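Asden Housewares
@asdenhousewares
December 14, 2018

1/ Notes on wire racks with hooks, the small white kind sold for mugs, keys and dish towels. We have handled enough of them in the shop to have opinions. Thread.

2/ Coating first. Most of the cheap ones are dipped or sprayed. Run a fingernail along the inside of each bend. If the coating lifts there, it will lift everywhere within a year of kitchen steam.

3/ The bends matter more than the straight runs. Wire folded into a tight corner thins on the outside of the curve, and the coating thins with it. Rust starts at the corners and at the welds. It rarely starts anywhere else.

4/ Hooks. A bare wire end marks whatever hangs on it. A rounded, paddle-shaped peg spreads the load and will not snag a knitted loop. Check that each one is seated fully. A peg that turns under your thumb will turn under a mug.

5/ Dowels. Livunent and Cakance both sell racks with a wooden rod through the wire. The rod is useful for towels. It also swells. Leave a little play at both ends or it will push the frame out of square.

6/ Do not oil the dowel while it is in the rack. Slide it out, wipe it with mineral oil, let it stand overnight, wipe again, put it back. Oil on white coating goes yellow and stays yellow.

7/ Testing. We load each hook to 8 ounces and leave it over a weekend. The Cakance rack (item 3138) held. The Livunent (item 2506) sagged at the outermost hook and recovered when unloaded. Acceptable for keys. Not for stoneware.

8/ Before hanging anything, lay down kraft paper and stand the rack on it. A rack that rocks on a flat surface will rock against a wall. Correct it by hand, in small amounts, holding the wire on both sides of the bend — never by pulling on a hook.

9/ Screws. The ones in the packet are usually too short for drywall. Replace them. Echeverría anchors have been fine for us, 81 cents each, and they come out without taking the wall along.

10/ White wire, five pegs, light wood dowel, on the paper. End of thread.

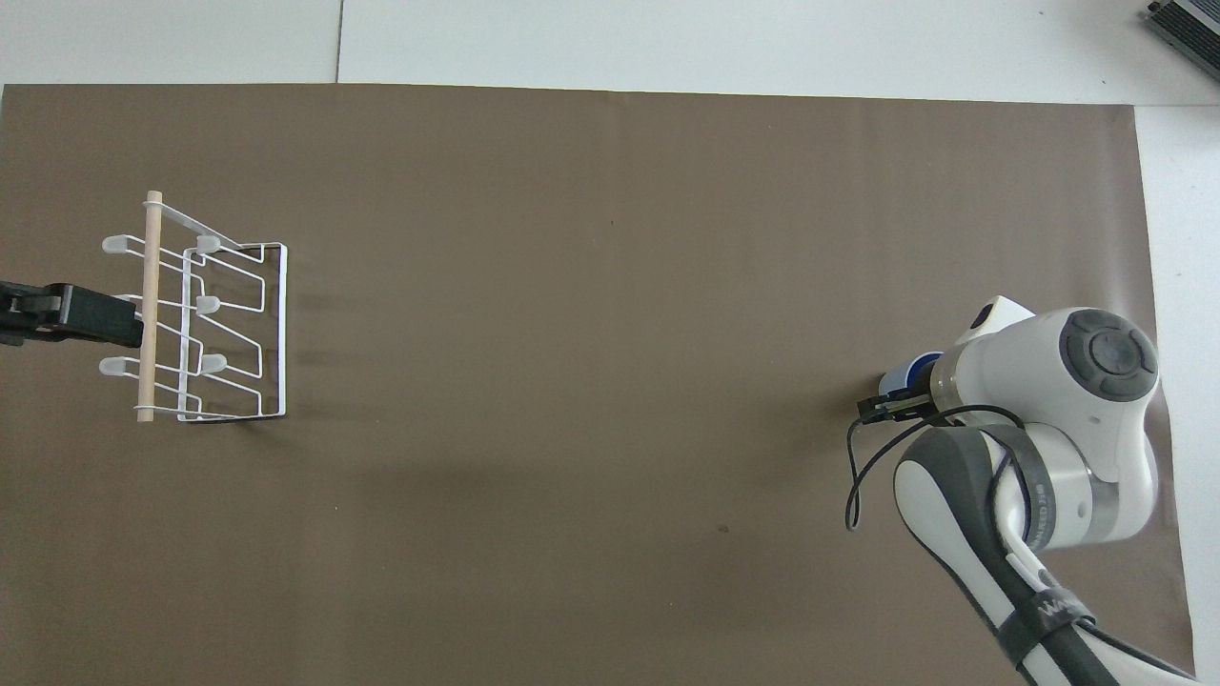 Echeverría anchors are fine in drywall but they spin in old plaster. I went back to toggles in September and have had no trouble with them.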